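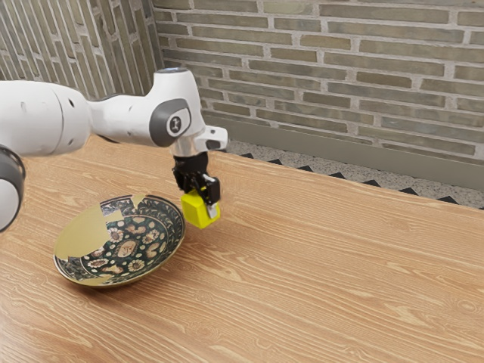
Who Gets to Teach the Arm

I have worked in the packing room at Bemari for most of my adult life. We ship tableware and small kitchen goods out of a building in Pridell, and there are 131 of us on the payroll. In September the company put in the first of its robot arms, bought from a supplier called Tenar. I want to write about what that has done to the job, because the articles I read on the subject are nearly always written by people who sell the machines or people who have never stood next to one.

My view is that the arms are fine. The way the work around them was divided up was wrong, and it could have been fixed before anything was bolted to the floor.

Before the arms, a packer at Bemari did four things. You read the order, you picked the pieces from the bins, you checked them over, and you packed them. The picking was the dull part, and the checking was the skilled part. You ran a thumb around the rim of a bowl and felt for chips. You learned which glazes hid hairline cracks and which ones only looked cracked. It took a new hire most of a year to get good at it, and the pay scale recognized that.

The arms took over the picking, or part of it. They also split up the rest. One person now loads trays for the arm, another clears its faults, and a third seals boxes at the far end. Checking became something you do if you notice. On paper we went from 50 stations to fewer stations with higher output, and the output number was true. We had a day this winter with 1,150 orders out the door, which we never used to reach without overtime. Nobody was laid off. I give the company credit for that and I don't think it was an accident.

But a person who clears faults all day is waiting for something to go wrong. Some of my coworkers like that. They say it is easier on the shoulders, and they're right. I did picking for long enough to have opinions about shoulders. Others find that the shift has gotten longer without the clock changing. You can't get into a rhythm when the rhythm belongs to the machine. You also can't chat the way you could at a bench, where your hands knew the work and your mouth was free.

The part that changed my mind about the whole thing was the training. I had assumed somebody typed in instructions and the arm obeyed. Much of the work happens in simulation, on a screen in the office upstairs, where a drawn arm handles drawn objects on a drawn table. A lot of it looks like nothing at all. A yellow cube in the gripper and a patterned bowl beside it on bare wood is the kind of thing they look at up there. The engineers change the objects and the surfaces and go again. There are 1,431 of these setups in the library for our site.

Macarena Insaurralde was the first from the floor to be invited up to see it, and she only went because the engineer needed someone to tell him which of our products got mixed up most often. She stayed two hours. She told him that the wide shallow bowls should never be approached from the side, that a dark pattern hides a chip better than a light one, and that a piece you set down too close to a rim is a piece you will break when you pick it up again. He wrote it all down. Then she came back downstairs and loaded trays at the tray loader's rate.

I have no complaint about the engineer. He was polite and he listened, and the arm got better at bowls. My complaint is that what she gave him has a value, and the company treated it as a favor. If a consultant had walked in with the same two hours of knowledge there would have been an invoice.

People who defend the current setup say that experience on the floor has always been shared freely. A senior packer shows a new one how to wrap a teapot, and she doesn't get paid extra for it. True, but the new packer then works beside her and takes some of the load, and someday shows somebody else. When you show an arm how to do it, every arm in the building has it, and your own pay grade can be argued down on the grounds that the skill is now in the machine. It is a different bargain, and it ought to have different terms.

Zamfira Ene, who sits across from management for us, has put a proposal in writing. It asks for three things. Time spent helping to set up or test an arm is paid at the senior checking rate. Checking comes back as a named job with its own station, staffed by people who rotate through it. And before a task is handed to an arm, the people who do that task now see the simulation and can object to it, with the objection and the answer both recorded. The meeting is on 19th March.

I think the second point matters most. The company's argument is that returns for damage are low. They were low before, too, when we were checking every piece, and I would like to see the numbers side by side before I accept that the step can be dropped. A gripper can hold a thing steadily for as long as you like. Whether the glaze is sound is a separate question, and right now it is being left to the customer.

The rotation would also help with the boredom. At Tanui, where my sister-in-law packs glass, they move people every two hours between the machines and the hand benches. She goes home tired in the ordinary way. When the arms there are down for service, everyone on the shift still knows how to fill an order by hand. We are already losing that. We had a stoppage a few weeks back and two of the newer hires had never picked a full order from the bins. They were willing and it was slow, and it was no fault of theirs.

I don't want the arms taken out. I would not go back to reaching into the low bins all day, and I don't know anyone in the room who would. I want the people who know the work to have a hand in deciding which pieces of it are given away, and to be paid when they teach it. The proposal is two pages long and it is pinned up by the time clock. Read it before the meeting and tell Zamfira if something is missing.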